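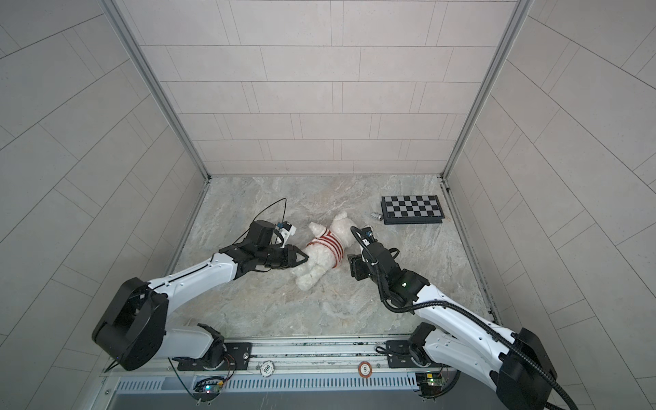 White plush teddy bear on a marble-patterned floor, with light tiled walls on three sides.

MIMSIDE OPENS ITS SOFT TOY COLLECTION TO ALL FAMILIES IN JALAMTON

For immediate release

JALAMTON — Mimside, the toy reuse service, announces that its soft toy collection will be open to all families in Jalamton from December. Until now the collection was available only through schools and daycare centers. In the past year it received 1,644 plush toys, and teddy bears were the largest group with 249 pieces.

Families can bring clean plush animals of any size to one of 21 collection points in the town and in nearby Badby. The toys should be complete, with eyes and seams in good condition. Toys with batteries or sound boxes cannot be accepted at present. It is not necessary to bring the original label, but if the label is still on the toy, please do not cut it off.

Each toy that is accepted is checked by hand for open seams, weak stitching and small parts that can come off. It is then washed at low temperature, dried on its side and brushed. White and cream toys are washed apart from the others. A toy that does not pass the check is not thrown away at once — the filling is taken out and used again for repairs when its condition allows it. 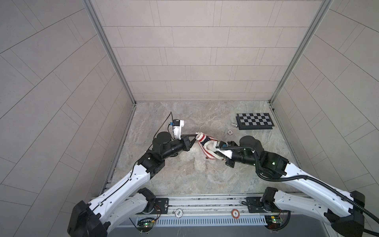
The service will also begin a repair offer for toys that the family wishes to keep. A missing eye, an open back seam or a flat leg can be repaired for a small fee, and the usual waiting time is two weeks. Repairs are made by the Gulyás sewing workshop, which has worked with Mimside since the first school collection. Very old toys with straw filling are accepted for repair only after a short talk with the workshop.

"A teddy bear can stay many years in a closet and still be a good bear," said a spokesperson for Mimside. "We would like that more of them come to a child who will play with them. Parents asked us for a long time where they can bring one or two toys, and now we can give them an answer."

Toys from the collection are offered to 68 partner organizations, among them daycare centers, family shelters and waiting rooms of children's doctors. Organizations that wish to receive toys can apply at the Mimside office in Jalamton. The list of collection points and their opening hours is available at the same office and at the public library in Badby.

Press contact: Mimside, Press Office, Jalamton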